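Siteck opens orders for the Pisholm walking kit

July 2026 — I'm Maëlle Simard, I run the outdoor side at Siteck, and I get to share the fun news: the Pisholm kit is on sale! It's a navigation add-on for legged robots, priced at $2,490, and it's made for farm lanes, gravel tracks and all the places with no curb or painted line to follow.

Radu Tudose and I have been walking robots on country paths since April (my boots may never recover), and we've logged more than 247 miles so far. Gravel with grass on both sides is still my favorite kind of route — simple to look at, tricky to steer by.

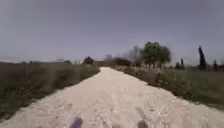 Each kit comes with a mount, the software and 2 years of updates. Orders go through our dealer, Clavutia, and you can ask for Radu or me there.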